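4.2 What people told us at the bus stops

I'll start with the part of the study I liked best, the talking. The survey forms gave us our numbers (Section 4.1), but I learned a lot more standing at the stops along the Stollura corridor in October with a clipboard and a bag of cough drops. People waiting for a bus will tell you anything, especially if the bus is late!

We had mailed 4,000 households along the route and got 600 usable forms back, and those forms said fare price was the big thing keeping people off the bus. Fine. But when I asked folks in person why they'd driven last week instead of riding, hardly anyone brought up the fare first. They talked about the walk to the stop, or the dark stretch behind the Parsa shopping center, or not knowing if the 7:40 had already gone by. One man told me he'd missed it by a minute so many times that he'd started leaving the house angry. I wrote that down word for word because I don't know how you'd get it onto a five-point scale.

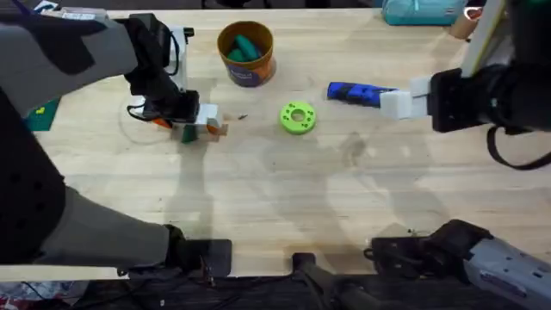 Figure 4. Tabletop with two robot arms, the left one in a gray-and-black fabric sleeve.

I should say how the stop interviews worked. I picked 20 stops, half in Parsa and half in the older streets near Drorkex, and visited each one in the morning and again after work. I didn't use a script. I had a card with a few openers on it (how'd you get here, what would you have done if the bus hadn't shown up) and let it wander from there. That makes the notes messy, and I spent a good chunk of the winter sorting them into piles on my living room floor, but I'd do it the same way again.

The difference between the two areas surprised me. In Parsa, where the sidewalks are newer and wider, people complained more about the walk, even though it's shorter on paper. My best guess is the crossing. You have to get over four lanes of traffic to reach the eastbound side, and the signal makes you wait twice, once on the curb and once on the island in the middle. Several riders said they'd rather walk to the next stop down, where there's a single crossing, and I timed that myself a few times and they're right, it's quicker. Our distance measure in Section 3 misses this completely. It runs along the street network and treats a crossing as free.
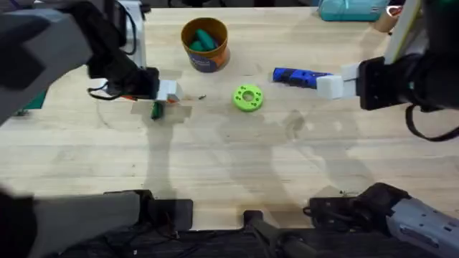

Figure 5. Same tabletop, with a small dark green cylindrical object under the left gripper.

Near Drorkex the story was more about information. The paper timetables at those stops were put up before the summer schedule change, and at 2 of them the old times were still posted when I came through. Regular riders had the real times in their heads or on their phones. New riders didn't, and a couple of them were waiting for a bus that had been dropped from the schedule. I told them, of course, which I suppose means I interfered with my own study a little. I can live with that.

Then there's the Puvolance trip planner, the one the mailing was meant to promote. I asked everyone whether they'd tried it. Most had heard of it, mainly from the flyer, and the ones who used it liked it for weekend trips to places they didn't know. For the daily commute they didn't bother, and why would they? They know where the bus goes. What they wanted was a plain answer to whether it's coming.
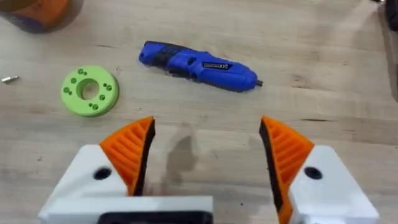
So when the forms say "price" and the people at the stop say "I never know if I've missed it," I don't think either group is wrong. The forms went to everybody, including plenty of households that never ride, and if you never ride, the fare is the one thing about the bus you've probably got an opinion on. The stop interviews only caught people who had already decided to show up. I tried splitting the forms by how often people rode, to see if the gap closed, and it did narrow for the weekly riders, though that group is small enough that I wouldn't lean on it. The full split is in Table 6, and I come back to the crossing problem in Section 5, where I redo the walking times with signal waits added in.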